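Press Release

Sketlow publishes good practice guide for two-arm robots that handle laundry at home

Reading time: 3 min

ZOKBRIDGE, March 2019 – Sketlow, a company for testing of household automation, today publishes the first edition of its Furkus guide. The guide contains 71 rules of good practice for teams who operate robot arms near washing machines, laundry baskets and piles of clothes in ordinary homes. It is free of charge and can be requested by any company, school or laboratory.

Most safety standards for robots were written for factories. In a factory the floor is marked, the parts have always the same shape and the people near the machine are trained. In a home the floor may be tiled, the door may open to the wrong side, and a shirt has never the same shape two times. The Furkus guide wants to fill this gap with simple rules which can be checked by one person before the work begins. 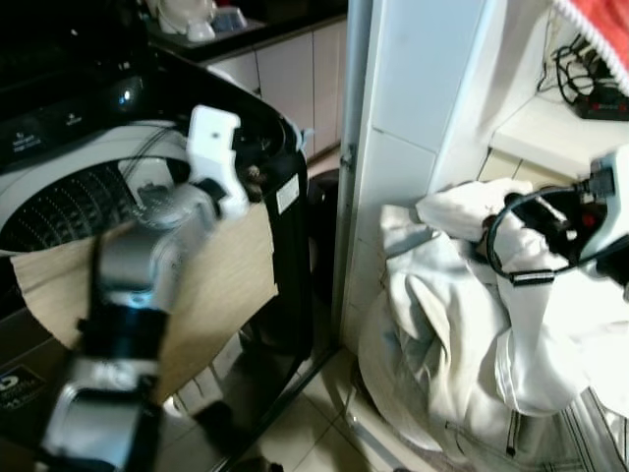
Two robot arms at work between a top-loading washing machine and a laundry basket.

The guide is divided into 4 parts: the room, the machine, the textile and the operator. The first part explains how to set the working area, how to keep water and electric parts separate, and where the cables of the arms should be led. The second part says that no gripper should enter the drum of a washing machine before the machine is disconnected from power. It also asks that the lid is secured in open position and that the stop button can be reached by the operator without stepping over a cable.

"We read many good documents, but they did not speak about socks," said Ye-seo So, who is the editor of the guide. "Our members asked us very practical questions. How strong may a gripper pull on a sleeve? What should the second arm do when the first arm is inside of the pile? We tried to answer in words that a new colleague can understand on the first day."

The third part is the longest. It recommends to check each pile for hard objects before the grippers close, to lift mixed fabrics slowly, and to stop when a strap or a cord is caught. When two arms share one pile, only one of them should pull at a time – the other one holds or waits.

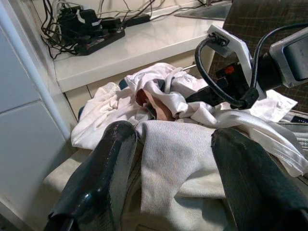 A gray-beige twill fabric between the gripper fingers, with a second arm over the pile.

The rules were prepared together with Yook, a maker of training courses for robot operators. In the preparation, 2,000 handling trials were reviewed and 70 operators sent their comments. A draft was open for reading in February, and several rules were made shorter after this.

The guide is voluntary and it does not replace the law or the instructions of the manufacturer. Teams who wish to follow it can fill in the checklist at the end and keep it with their own records. Sketlow does not give a certificate for this edition.

A second edition, with rules for folding and for ironing, is in preparation. Comments on the present text are welcome and should name the number of the rule.

About Sketlow
Sketlow is based in Zokbridge. It tests household automation and publishes guides for operators and for small manufacturers.

Press contact: Ye-seo So, Sketlow, Zokbridge

4 shares | 0 comments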